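Subject: Re: [firkis-dev] marker tracking when the two grippers cross

Rhodri Gethin wrote:
> Pose drops out on my side whenever one hand passes over the other.
> Is it the detector or the fusion step? I'm on the November branch.

Fusion step! I spent most of the afternoon on this and I'm really happy with what came out. The detector does fine on nearly every head view I replayed. The trouble starts when one cube is hidden -- the filter throws away both tracks and waits to see the pair again. With the patch, each cube keeps its own track and coasts on the wrist camera until the head camera picks it up.

I ran it on the cup and tray set, 3,086 head views. Both cubes are in the clear in this one, so it makes a good place to initialize: 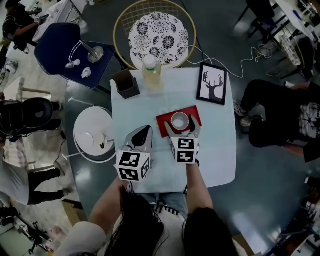

Tianyou Cao asked whether coasting that long lets the yaw drift, and would like to see the covariance plotted before this gets merged. Fair point, and the plot is coming. On the worst clip yaw wandered 4 degrees before the cube came back, so I put a cap on it: after 90 missed updates the track is marked stale and the planner stops using it. The setting is max_coast in fusion.yaml if you want to play with it (please do).

The other nice thing is that the wrist view now gives us the cup rim for free. I fit an ellipse to the opening and feed the center in as a weak constraint, and the relative pose settles so much faster!
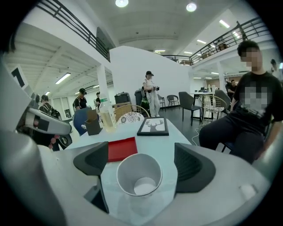

Wrist view, cup between the fingers, tray just past it

Still open: the ellipse fit sometimes grabs the tray edge. Renata, does the Ondden mask code handle that already?

Kacper Borkowska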